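Niltano to Switch Curbside Recycling to Blue Bags in January

Households on the east side will get their first roll by mail before the change.
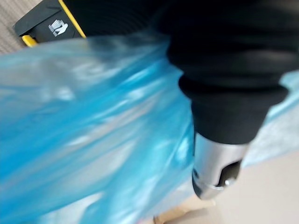 What goes in the blue bag?
Plastic bottles and tubs, metal cans, cartons and clean foil all go in together. Paper and cardboard stay in the bin residents already have, and glass still goes to the drop-off point on Valdebenito Street.

The town of Niltano will start collecting household recycling in light-blue plastic bags in January, replacing the open crates that have been in use on most streets. The change covers 676 homes east of the river in the first stage. Homes on the west side will keep their crates until the town has looked at how the first months went.

Each home will receive a roll of eight bags. Extra rolls will be free at the town hall front desk and at the Sulidero library branch during normal opening hours. Residents will be asked for their street address when they pick one up, but they do not need to bring a bill or ID.

Meron Kumsa, who runs waste collection for the town, said the crates caused two steady complaints. Lids went missing, and on windy mornings cans and bottles ended up in the road.

"People were picking up their neighbor's yogurt cups before work," Kumsa said. "A tied bag stays where you put it."

The bags are thin enough to let light through so crews can check what is inside without opening them. If a bag has food waste, diapers or glass in it, the crew will leave it at the curb with a tag explaining the problem. The household can take out the wrong items and put the bag out again the next week.

Bags should be tied at the top and set out by 7 a.m. on Friday. They should not be placed inside the gray trash cart, which is picked up by a different truck. Containers need a quick rinse, but labels can stay on. Caps should be screwed back onto bottles.

Shopping bags, bubble wrap and other soft plastics are not accepted. The blue bags themselves are handled separately at the sorting plant.

Some residents at last week's public meeting questioned using more plastic to collect plastic. Kumsa said the town had looked at paper sacks but found they split when wet. She said the town would report back on the number of bags used after the first stage.

Nuline Apartments and two other large buildings will keep their shared containers. Tenants there can carry items down in any bag they like but should empty it into the container and take the bag back with them.

Old crates do not have to be returned. Anyone who wants to get rid of one can leave it empty beside the first blue bag, and the crew will take it. The town has 105 spare crates in storage and will offer them to schools and garden groups.

Questions about missed pickups or missing rolls can be taken to the town hall front desk.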